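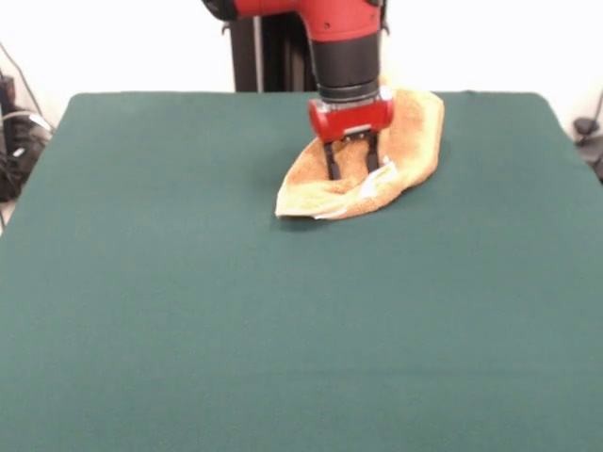 关于我们

大家好,欢迎来到布鲁克比(Brurkby)布草洗涤公司的网站。我们替旅馆、浴场、养老院和几家诊所洗毛巾、床单和工作服,洗好、烘好、叠好,第二天一早再送回去。听上去是很朴素的行当,可是做久了你会发现,一条毛巾从客人手里回到客人手里,中间要经过多少双手,每双手都有自己的讲究。

公司是利诺·索伦蒂诺(Lino Sorrentino)创办的。最早的厂房只有3台洗衣机,冬天窗户上全是水汽,大家一边叠毛巾一边听收音机。如今我们有18位固定员工,厂房也换了大的,收音机倒还是那一台,音量旋钮掉了,用一截木夹子代替。利诺现在不怎么管排班了,但每天早上六点半还是会到收货口站一会儿,跟司机们聊几句,顺便看看哪家旅馆又把浴袍和桌布混在一个袋子里。

为什么要用机械臂

常有客户来参观时问起这件事,我们也愿意慢慢说。洗和烘早就是机器的活了,最费人的一直是后面那一段:烘干机里出来的毛巾堆成一团,要一条一条拎起来,找到边,抖开,再送去折叠。一班下来,同一个动作做上几千遍,肩膀和手腕最先吃不消。我们的老员工里,贴膏药的人实在不少,有几位晚上回家连炒锅都不想端。

所以我们在厂里设了一张工作台,铺上深绿色的台布,让一只红黑相间的机械臂学着做这件事。项目的名字叫凯夫斯卡(Kevska),是叠衣组的同事们投票选出来的,据说另一个候选名字是“小红”,只输了一票,到现在还有人私下这么叫。毛巾这种东西,对人来说再简单不过,对机器却很伤脑筋:它没有固定的形状,每次揉成的样子都不一样,两根细细的夹指要从一堆褶子里捏住一道,捏浅了会滑,捏深了又会带起下面一层。我们从厚实的毛圈巾开始练,薄床单还排在后面,请大家再等等。

对同事们意味着什么

说心里话,刚宣布这个计划的时候,休息室里安静了好一阵子。大家担心什么,我们都明白。那一次会开了很久,茶续了好几回,最后定下来几件事,写在纸上,贴在打卡机旁边,现在还在那里:不因为机械臂裁掉任何一位叠衣组的同事;转岗培训算工时,照常发工资;机械臂的节奏由当班的人来定,谁觉得太快,就可以让它慢下来,或者干脆停下来。

这之后,叠衣组的工作确实有了变化。有人学会了调整夹指的下压深度,有人专门负责挑选练习用的毛巾,哪一条太旧、哪一条毛边太多,她摸一下就知道,这种手感工程师们是学不来的。还有几位同事转去了验布和缝补,那边一直缺人,从前总是积着一筐待补的浴袍,现在补得勤多了。当然也有不顺的地方。机械臂有时候跟一条毛巾较劲半天,旁边的人看得着急,伸手三两下就叠好了。也有同事试了几个星期,觉得看机器比自己动手还累,又申请回到手工台,我们照样欢迎。手工台会一直留着,婴儿用品和带刺绣的桌布,客户也更放心交给人来叠。

我们的伙伴

机械臂的调试由贝鲁斯(Berus)工作室协助完成,他们的人每个月来厂里住几天,午饭跟我们一起吃,已经很清楚哪张桌子的椅子会晃。我们自己的洗涤配方叫“农”(Nông),泡沫少,气味淡,给皮肤敏感的客人用也合适,是利诺跟第一位客户一起慢慢试出来的,试到第13版才定下来。

来看看我们

如果您经营旅馆、浴场或者诊所,想找一家愿意接电话、也愿意听抱怨的洗涤公司,请跟我们联系。单次送洗200件起收,数量少一些的也可以先打电话商量,附近的小客栈我们常常拼车去取。想参观的朋友请提前两天告诉我们,下午两点以后比较合适,那时早班的货已经出完,叠衣组的同事有空带您走一圈。厂房里有点热,夏天来的话请穿得轻便些,茶水我们备好。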